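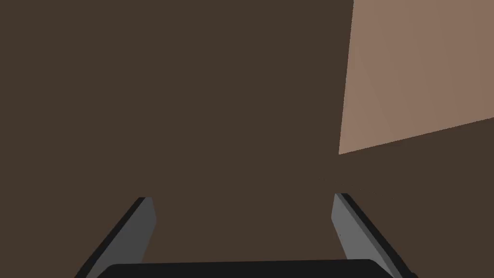 Chapter 2
Choosing a Simulation Package for Gripper Work

By the end of this chapter you should be able to read a supplier's description of a simulation package, set up a short trial of it, and write a one-page report for someone who has to decide whether to pay for it.

The package used as the running case is Plidex, sold by Cakance as a yearly licence for teaching workshops. It comes with a two-finger gripper model, a wrist camera view and a set of plain practice scenes. In the view that opens this chapter, the gripper is open over a dark brown surface, with the corner of a light tan object at the upper right. Both fingers have flat grey faces edged in black. Nothing is held between them.

A view like this is what a trainee works from for most of the course, so it is the first thing to judge in a trial. Look at whether the fingertips stand out from the surface behind them. Look at how much of the target stays in sight as the arm comes in. Plain colours and simple shapes keep the demands on the computer low, but they also leave out the scratches, labels and glare that a camera meets on a shop floor. A buyer has to decide how much of that matters for the work in hand.

2.1 What is on offer

Cakance sells Plidex in two forms. The basic licence covers the gripper model and 17 practice scenes. The full licence adds a scene editor and lets the instructor change the weight and friction of each object. Support is by email in both cases, and updates are included for the length of the licence.

The main rival in this chapter is Umia, which costs less and runs on older machines but has no wrist view. Its trainees watch the arm from a fixed point to one side. That is easier at first. It becomes awkward when the arm itself hides the part being picked up — a problem we return to in Section 2.4.

2.2 The Tapsell trial

Declan Mudgway ran a trial of both packages at the Tapsell training centre and finished his report on 19 November 2019. His group logged 1093 grasp attempts, divided evenly between the packages apart from one extra attempt on Plidex. He kept every attempt in the log, including those stopped early by the trainee.

His report praises the Plidex wrist view and is less kind about the manual, which leaves the camera settings to an appendix. He also found the scene editor slow to load. Parts of the report are reprinted at the end of the chapter.

Before reading on, write down what you would want to know about a package before spending money on it. Keep the list. You will need it for the first exercise in Section 2.3.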